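Workshop notebook, kitchen table
17 Oct 2019

Carrying on from the tableware list. Spoons and bowls are done and written up on the earlier pages, so today was chopsticks, and the cloth they get laid on, which took longer than the chopsticks did.

Started by emptying the utensil drawer. Everything long and thin went into one pile and was sorted from there. The skewers went back. The two cooking pairs with the string through the ends went back as well, as they live by the stove and don't belong with the table sets. What was left is the everyday wooden ones with the red flowered handles, plus the plain Bristura pairs that Bláthnaid Fahy brought over in the spring. The Bristura ones are lacquered all the way down and slide on anything. I have put them in a bag with a label and they are not part of this.

Washed the wooden ones by hand in warm water with a small amount of dish soap. Short wash, no soaking. Last time I left a set standing in a glass of water while I answered the phone and the tips came up furry and had to be rubbed down. Dried them in a towel and then laid them flat on the rack with space between them for 12 hours. Standing them in the cup is quicker to do but the water runs down to one end and sits there, and after a few weeks that end goes dark.

Oil: food-grade mineral oil from the Ferent bottle, a few drops on a cotton rag, wiped from the handle toward the tip. I kept off the painted part. I don't know what the flowers are printed with and don't want to find out by wiping them off. Left for an hour, then wiped back hard with a dry rag. If a stick still feels tacky between the fingers it gets wiped again.

Sanding, for anything rough at the tip: 300 grit, three strokes along the grain, turn, three more. Do this before the oil. I did one in the wrong order and the paper clogged straight away. Fold the paper round the tip and pull toward the end. Don't push back up, it lifts the fibers.

Cloth notes. The old plain cloth from Fernandes has been retired, there is a burn in the middle of it. The one on the table now has the beige field with the pale rectangles, and the green band with the diamonds down the side. It is busier than I would like for sorting. Pale wood on beige is hard work under the ceiling light late in the day, and I ended up doing most of the matching in the morning by the window. On the good side, the red handles show up well on it and the sticks stay where they are put. On the bare table they roll if you lean on the edge.

The fold crease in the cloth is a nuisance. I tried smoothing it by hand and with a damp sponge. Neither did much. It needs an iron on the back side, low, with a towel between, or else a night under the big cutting board. Put down as a job for the weekend. Rolling the cloth on a tube for storage instead of folding it would stop it happening again. There is an empty tube from the Wamosura wrapping paper in the hall closet, I think it is long enough.

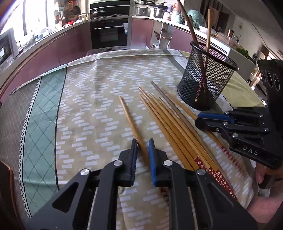 How do you match wooden chopsticks into pairs when they all have the same pattern?

Go by length first, then by the color of the wood, and leave the handle pattern for last. Stand two on their ends on a flat board and feel across the tops with a fingertip. A difference you can feel will bother whoever is eating with them. Color matters less in use but a mismatched pair looks wrong at the table.

That is the method I settled on after wasting a good part of the morning going by the flowers. The blossoms don't sit in the same place on every handle, even on pairs I am fairly sure were sold together, so they are no help. Length is reliable. Wood color is mostly reliable. These vary a good deal from stick to stick, light golden brown for most and one that is a much darker gray-brown. The dark one I have not found a partner for. It may have had more washing than the others or it may be from another set with the same handle. It is going in the spares.

Straightness: roll each one on the cutting board with a flat palm. A bent one clicks. A slight bend is fine as long as both in the pair are kept with the curve facing the same way, which people do without thinking once they pick them up. A bad bend goes to the plant pots.

Checked the join between the painted handle and the bare wood on each one, under the desk lamp. That is where the finish starts to lift if it is going to. Run a thumbnail across it. If it catches, keep that pair out of the oil and use it up as the everyday pair until it gets worse, then throw it out. I didn't try to glue or seal any. I wouldn't want sealant that close to food without knowing what is in it.

Storage. Pairs are held with a strip of paper, not a rubber band. The rubber bands left a sticky mark on the handles over the summer and it took oil and a lot of rubbing to get off — don't use them again. Paper strip 3 cm wide, wrapped twice, end tucked under. Then all the pairs go flat in the long tray, handles to the left. The utensil cup can stay for serving spoons.

Bláthnaid asked if the sets could go through the dishwasher. She does hers that way and says they last two years or so. I would say no for these. The bare wood dries out and the tips splinter, and the basket in ours lets thin things drop through onto the arm. If she wants dishwasher ones the Bristura pairs can go back to her.

Still to do:
Iron the cloth.
Check the tube in the closet for length.
Label for the spares bag.
Look for the dark one's partner behind the drawer, where the 5 missing teaspoons were.
More 300 grit, down to the last half sheet.
Write the oil date on the tray lid so it gets done again before the holidays.

Chopstick rests next. They are in the shoebox on top of the fridge, wrapped in newspaper, and at least one of them is chipped.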